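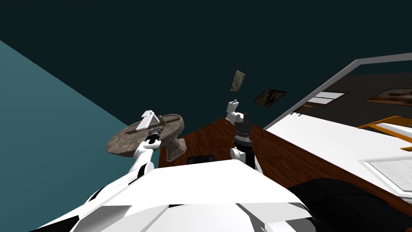
A round grey stand on a wooden table.

My grandmother never owned a cookery book, but she did own a cake stand, and I have come to think that it taught her neighbours more about baking than any book could have done. It lived on the sideboard in Semodholm, and if there was something on it you were expected to stay.

I thought of her in January, when I spent a long, rainy and thoroughly happy afternoon at the Drenasau tea rooms with Tadhg Gallagher, who has been baking there for longer than he cares to say. He makes the same seed cake every morning — caraway, a little lemon, far more butter than you would dare use at home — and he won't cut it until it has sat overnight.

"People want it warm," he told me, pouring yet another cup. "Well, they can want."

His friend Nuwan Cassim bakes the ginger loaf, dark and sticky and best with cheese, and the two of them have argued for years over which sells faster. Last year it was the ginger, with 1,588 slices, and Nuwan has the figure written on a card by the till.

I came home with a piece of each wrapped in paper, fully meaning to share them with my husband, and I did give him the end of the seed cake.

Contact us | © Heroven Magazine | Back to top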